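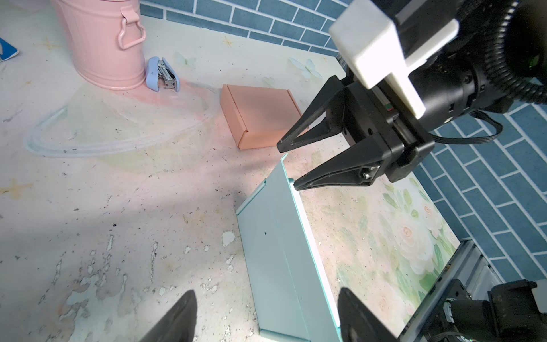 Print this article | E-mail to a friend

Keeping a pair of hands working

Katalin Virág starts her rounds at the Ackah workshop with a torch, a soft brush and a mug of tea that she leaves by the door. "No tea past the line," she says. "I made that rule for myself after February!"

Her charge is the packing cell, a tabletop set-up with two-fingered grippers that open, close and shift small cardboard boxes. She has looked after it for 2 years, and she talks about it the way some people talk about an old motorbike – fondly, and with a lot of detail about screws.

"The fingers get all the attention, but I look at the cable first," she says. "Follow it from the wrist and see where it goes when the arm turns. If it goes tight anywhere, you stop and give it more loop. A tight cable will work fine all morning and then at four o'clock you've lost a gripper."

The black fingers have triangular openings in them, and dust from the cardboard finds its way in. Virág brushes them out, then checks the small screws near the base of each one. "Finger tight and a bit more. I've marked mine with paint, so if the line has moved, the screw has moved."

The cell was put together by Mohammed-Awal Boateng, who still comes in whenever something is changed. He is happiest talking about tablecloths. The boxes are worked on over printed covers, flowers on one and butterflies on another, and he swaps them often.

"A plain grey table is easy," he says. "Put roses under a pale box and now you find out how well you set up your cameras! I love that. We did 200 lid openings on one cloth, changed it, and had to go back and redo the lighting."

The worst repair so far was a wrist bracket that had worked slightly out of square. It took the pair of them 6 hours to trace. "We blamed the motors, we blamed the software, I think we blamed the box," says Boateng. Virág keeps a notebook of all this, and the bracket is entry 383. She showed me the page, which has a drawing and one very rude word.

What would she tell somebody setting up their first cell? "Leave room to get your hand round the back. And write down what you did, even the silly things."

Comments

Florkum: Paint marks on the screws, brilliant. Doing ours tonight.

Zurnident: How often does she replace the cable sleeve? Ours frays at the bend.

Tekance: More of these please! I'd like to see that notebook.

Contact us | Copyright Ackah | Back to top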